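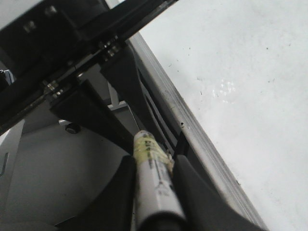 Elli Kokkonen wrote to ask whether I really label everything that goes into my freezer, and whether it ever stops feeling silly to write CHILI on a box that is plainly full of chili. Yes to the first one! As for the second, I'd say wait until it's frozen. Chili, bolognese, taco filling and that lentil thing my sister makes are all the same brown brick by the end of the week, and I have served the wrong one over spaghetti more than once.

So I promised her a whole page on it, and it grew, the way these do. It covers the freezer mostly, with some pantry and a bit of the hall closet at the end.

Labels that stay on

Write first, stick second, fill third. I did it the other way for years and then wondered why the tape curled. Tape wants a clean, dry box at room temperature. Once the soup is in, the sides steam up and you're sunk.

Masking tape is fine for a month or so. Painter's tape peels off more neatly but lets go sooner in the cold, in my freezer anyway. Real freezer tape costs more and I only buy it for the things that are going to be in there a long time, like the turkey stock and the berries. Whatever you use, fold one end over on itself to make a little tab. Your future self, standing at the sink with wet hands, will be so glad of it.

If a label has already left a gummy patch, rub in a little cooking oil, let it sit while you have your coffee, then wash with dish soap. Peanut butter works too but then you have peanut butter everywhere.

What to write

I put the name, the month, and what has to happen next. That last part is what changed things in my kitchen. "Tomato soup, June, add cream" tells my husband everything he needs when I'm out. "Tomato soup" gets me a phone call.

For meat I add the cut and whether it's been seasoned. For dough I write the oven temperature and the time, so I don't have to dig out the recipe again. For anything with nuts in it I write NUTS in capitals on the lid as well as the side — we have a nephew who can't have them, and I don't trust one label for that.

Put the label on the side that faces you. If you have a chest freezer that means the lid, and if you have an upright or a drawer it means the short end. I know this sounds too obvious to print. I moved 3,000 miles to this house and went from one kind to the other, and it took me a whole winter to notice I was still labeling lids I couldn't see.

Markers

Permanent, always, on anything that gets cold or damp. Store them with the cap end down if the tip seems to be drying, and do your writing before you touch the butter or the chicken, since grease on the tip ruins a marker faster than anything I know. Keep one in the kitchen that isn't allowed to leave the kitchen. Mine lives in the drawer with the tape and the scissors, and the children have been told.

On glass jars you can write straight on the outside and take it off later with rubbing alcohol on a paper towel. Test a corner first if the jar is painted or has a printed pattern. I lost half a rooster off a very nice cookie jar.

Flat is better

Soup, sauce, cooked beans and stock all go into zip bags in our house, and I freeze them flat on a cookie sheet. Write on the bag while it's empty! Leave some room at the top, press out the air, lay them down, and when they're solid take the sheet away and stand them up in a bin like record albums. They thaw in a bowl of cold water in the time it takes to cook rice.

The cookie sheet matters more than you'd think. One year I laid the bags straight on the wire rack and they froze down through the gaps. I had to chip my minestrone out.

The list on the door

I keep a sheet of paper on the freezer door with everything that's in there, and I cross things off as they go. When Jummai Aliyu came to stay she moved mine onto a whiteboard, and it looked beautiful, and then somebody brushed past it with a grocery bag and the whole bottom half was gone. Back to paper. I tape a pencil on a string next to it.

You don't have to be strict. If I forget to cross off the peas, then I forget. I do a proper clear-out 2 times a year, before the summer fruit starts and again in the fall, and I fix the list then.

Pantry bits

Flour, sugar and rice go in the big clear tubs I got at Budent when the old hardware store in Drastow was closing and everything was marked down. I cut the cooking directions off the package and drop them in the tub, facing out. Same for the best-by date. It saves writing anything at all.

Spices get the month I opened them on the bottom of the jar. Ground ones fade quickly, so I buy the smallest size and use them up. If the paprika smells like dust it will taste like dust.

Stale crackers, by the way, crisp up again at 200 degrees on a bare sheet. Start checking after a few minutes and let them cool before you decide.

And the hall closet

The same roll of tape does the light bulbs (which lamp), the spare keys (which door, in a code only we know) and the furnace filters. I write the date on the filter's edge when I slide it in. For paint cans, put the room and the wall on the lid plus a dab of the color itself, and do it the day you finish, while you still remember that the hall and the bathroom are two different whites.

Elli, your other question was about freezing potato salad. Please don't. It weeps, and the potatoes go grainy. Make half as much and eat it for lunch.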